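Search this site Enter keywords Go

How to move a folding team onto demonstration shifts

At Hirkudwood we used to fold linen by hand, all day, for every account. Since February part of the crew has spent part of each shift folding with hand-held grippers so that the Raltell folding line can be trained on their work. These are the steps we used at the Dradton site. They should suit any laundry of our size.

1. Talk to the crew before the equipment arrives. Tell them which jobs will change, and put it in writing. We had 26 folders and told them that hand folding would continue on small and odd pieces.

2. Ask who wants to try it. Delphine Tran had folded for 12 years and went first. She set the order of folds that everyone else now follows.

3. Change the pay before the first shift. Folding with grippers is slow, and a piece rate punishes people for it. We moved demonstration hours to an hourly rate.

4. Start with one flat cloth on a soft, covered surface. Spread it out, pinch a corner, carry it across, let go. Leave fitted sheets for later.

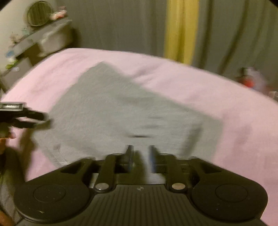

5. Keep turns short. Wrists get sore before arms do. We stop after three cloths, set the grippers down and do something else for a few minutes.

6. Let the folder reject a bad fold. Baltasar Núñez keeps the log, and the person who did the fold decides whether it goes in. Our first batch had 203 good folds in it.

7. Review the jobs again once the line is running. Two of our people now check the machine's output and refold what it gets wrong. They needed training on the stop controls and a new job title, and the title took longer to arrange than the training. Folders who stayed on hand work should get the same review on the same date.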